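TELEOP CORNER - news from the two-arm table

Quick one this month, we're behind on everything and the newsletter was due at 15 minutes ago. The two-arm table at Oltstead is back in use for hand-guided and remote demos. New task set is the tabletop one: tray, spoon, a few containers. Small stuff, boring on purpose.

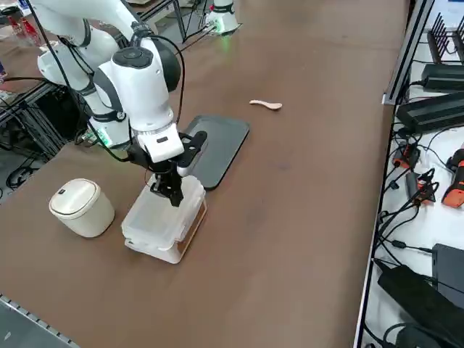
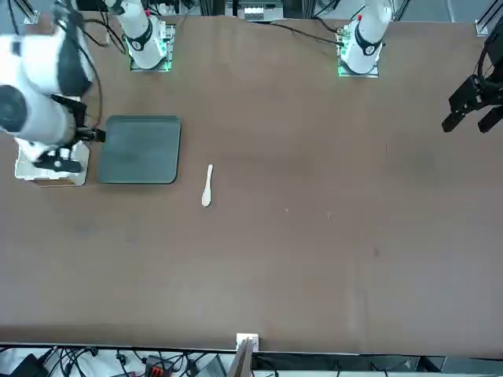
WHERE WE ARE

Demo count for the whole project stands at 3824, all tasks, both tables. Grestier want another 50 of the container task before the end of June. Doable if people actualy show up for their slots.

Container task is the slow one. Fingers go down into the box, and that's where new operators tense up and start making tiny corrections. Please don't. One steady approach, stop, grip, lift. If you miss, open up and go again, and leave the miss in the recording. We do keep recoveries. We do not keep the ones where you sat still for a long time thinking about it.

Tray and spoon going better. Most people get a usable run on the first evening. Main complaint from the training side is that everyone comes in from the same angle - so mix it up. Turn the tray a bit between runs. Put the spoon somewhere you wouldn't normally put it. Handle toward you, handle away, whatever.

REMOTE OR BY HAND?

Been asked this a lot. For the tabletop set it's remote unless the sheet says otherwise. Guiding the arm by hand is fine for teaching a single pose, or for showing a new person how far the wrist will really go, but your own arms end up in the recording and then the run is no use to the Troltolstead people, who train straight from the pictures.

Hand guiding is still the way to go for the pressing and wiping tasks. Those are on the other table. Separate sign-up.

BEFORE YOU START

Read the task line out loud. Sounds silly, catches a lot of wrong-task runs.

Both arms home, even if you only need one.

Check which controller drives which side. Left and right are the ROBOT'S left and right, not yours. Two runs got binned last month over this.

Then do one throwaway run and delete it.

AFTER

Mark each run good, bad or unsure. Unsure is a perfectly good answer, somebody looks at those. Add a note if you changed hands part way, or dropped something, or got up. Short is fine. "dropped spoon, picked up again" is all we need.

APPIAH SHEETS

The new Appiah task sheets replace the old ones completly. Same tasks, different numbering, so don't work from memory. Old sheets in the recycling please, there were still a couple going round.

SLOTS

Mornings are full. Plenty of room after 2 pm. Sign up on the usual page, and if you can't make it take your name off so the next person can have the table.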